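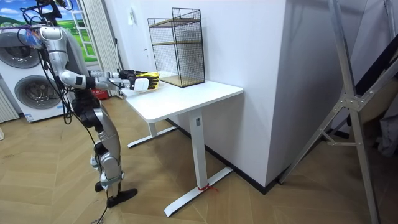 4.2 What changed at the packing desk

I should say first that I came to the Clarell store expecting to write about speed, and I ended up mostly writing about tables. The order-picking job at Clarell is small stuff. Someone puts the fruit in a basket, puts the basket on a shelf, and the next person takes it off again for the customer. Before the trial, Dalia Nasr's team did all of this by hand – 825 baskets in February, with two people sharing the desk and chatting across it.
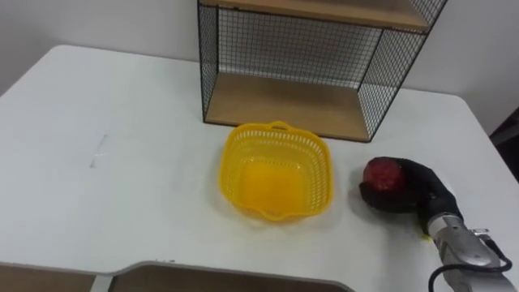

Dalia told me the loading was never the part they minded. What wore them out was the standing, and being called away to the till halfway through an order. With the humanoid doing the loading, her team now spends more of the shift checking orders and talking to customers (which most of them like, though one told me she misses the quiet!). The checking is real work too. Someone still looks over every basket before it goes out, and we logged 531 of these checks.

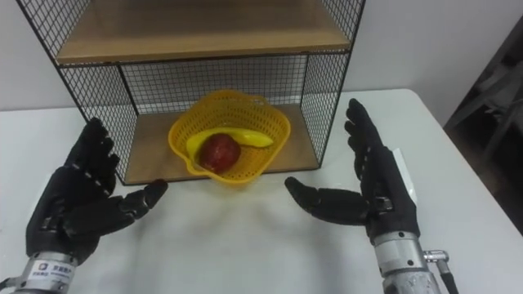
Figure 2. Loading and shelving a fruit basket at the packing desk.

I asked Leilani Lindgren, who runs the evening shift, whether she felt watched or hurried by the machine. Neither, she said, but she did feel tidied. Things that used to live on the desk – her tea, the order pad, somebody's keys – had been moved to a drawer by the second week, and she found she was walking more to fetch them. I hadn't thought to ask about that in our first round of interviews, so it's missing from the earlier notes.

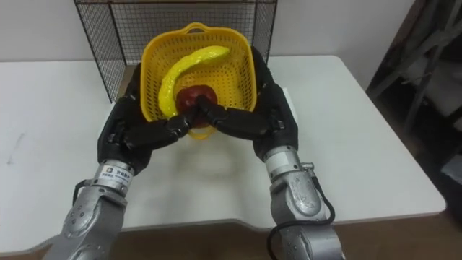
Handing over is still the awkward bit. Several of the team waited for the arms to stop completely before they'd reach for a basket, even after the training session, and I did just the same when I had a go. Nulik's staff survey had a question on trust but none on waiting, so we added our own for the second round. The answers are in section 4.3.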